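# Unit 3 – Automation at the Workplace: Two-Arm Stations in Food Service

Course notes, H. Stougaard. Read before the seminar. 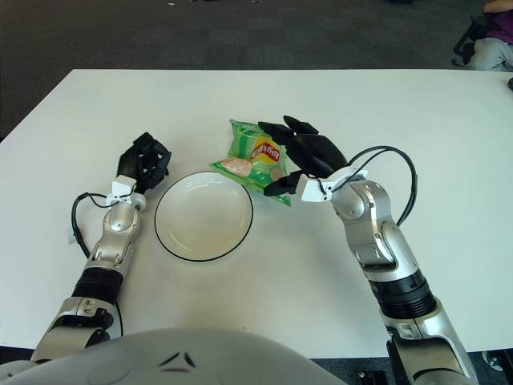
*Fig. 1. Two-arm station with a plate and a bag of chips. Right hand over the bag, left hand beside the plate.*

**3.1 Task level and job level**

A job is a bundle of tasks. Automation is bought for tasks, but its effects are felt in the job. In the Kavora canteen case, the snack counter was split into 143 separate tasks. Plating and handing out packaged goods went to the station. Restocking, cleaning and complaints stayed with staff.

**3.2 What changed for the staff**

- Shorter peaks at the counter, longer stretches of monitoring.
- New duty: clearing stops. Logged stops in the first year: 3,706.
- Fewer short exchanges with guests. Two employees listed this as a loss in their interviews (Laxdal, appendix B).
- Pay grade unchanged, although the stop-clearing duty required training of up to 3 days.

**3.3 Soft packaging**

A bag has no fixed shape. Grip position and finger force must be set with this in mind, and crushed contents count as a failed task even when the bag reaches the plate. Staff at Kavora judged this by hand feel – a skill that did not appear in the written job description and was missed in the first task list.

**3.4 For the seminar**

Compare Kavora with the Risavum warehouse case (Unit 2). Note who wrote each task list, and at what point the staff were consulted. Bring one page. Groups are led by Troels Holst and Ea Nørgaard.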